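Bilmont Shelf Cell: Setup and Care FAQ

How often should the finger bolts be checked?
Every 200 hours of run time, and after any hard contact with a stand or tray. Stop the arm and lock it out first. A loose finger shows up as a pick that drifts to one side.

Does the wrist camera need recalibration after a finger change?
Yes. Run the two-point check from the Dinley menu. If the error is over 2 mm, run the full routine, which takes 40 minutes.
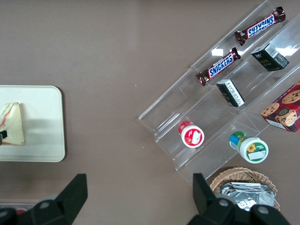 Clear acrylic stands reflect overhead light, and glare can hide the edge of a tier. Turn the stand a few degrees or lower the exposure before you change any pick points. Save the new exposure under the same item set.

What should I use to clean the fingers and lens?
A dry lint-free cloth for the lens. Wipe the fingers with a damp cloth and let them dry. Do not use solvent on either.

The cell stops with code 994. What does it mean?
The gripper closed past its set width without sensing an item. Clear the code, open the gripper by hand and check the stored width for that item. If the code returns, send the log to the Kevbridge service desk.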